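Godgate Table Covering for Folding and Ironing Work

Item group: Table coverings and work surfaces
Maker: Walczak
Sold by: the meter, or as a ready-cut piece

The Godgate covering is made for people who fold, sort and iron clothes on an ordinary table. It has a white ground with a small speckled pattern. We have carried it since April, and it is now the covering we use on our own tables in the Sorkard shop.

The surface is smooth but it has a little grip. A T-shirt stays where you put it, and you can still turn it with one hand. On a very slippery oilcloth the sleeves slide away when you fold them, and on a thick felt the hem catches. Godgate is between these two. Colored clothes are easy to see on the white ground, also in the evening under a lamp.

Yellow shirt on the speckled white covering:

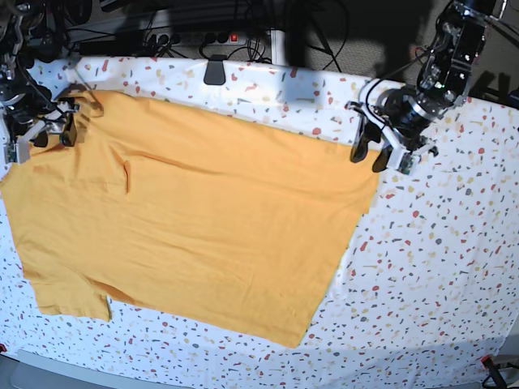
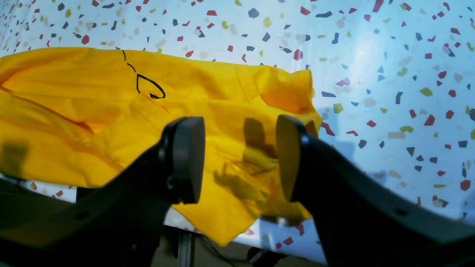 One customer from Nernum wrote to us that the pattern is better than plain white for her, as small threads and lint do not disturb the eye so much, but she would like to have the same covering in gray. She also asked if it can stay on the table during meals. Yes, it can. Please use a mat under hot pots.

Details
Width: 56 inches
Length: by the meter, ready-cut pieces are 2 meters
Weight: 400 grams per square meter
Back side: soft fleece
Edges: cut, not sewn. They do not fray.

How to lay it
The covering comes on a cardboard roll. Open it on the table with the pattern side down and leave it for one night, so that it becomes flat. Then turn it over. If a fold line stays, warm it gently from the back side with a hair dryer. If you cut it yourself, use sharp scissors and cut from the back, where a pencil line is easy to see.

Ironing
The covering alone is not an ironing surface. Please put a folded cotton blanket or our Walczak ironing pad on top of it. A hot iron will leave a shiny mark, and this mark cannot be removed.

Cleaning
Wipe with a damp cloth and a little dish soap. Do not put it in the washing machine. Ink and marker should be wiped off at once — after some hours they can stay in the surface. For old stains you can try a white eraser first.

Delivery and returns
Ready-cut pieces leave our shop in 2 working days. Pieces by the meter need 5 working days, because we cut them by hand. We take back ready-cut pieces if they are unused and still on the roll. Pieces cut to your measure cannot be returned, so please measure the table twice, and add the overhang on each side.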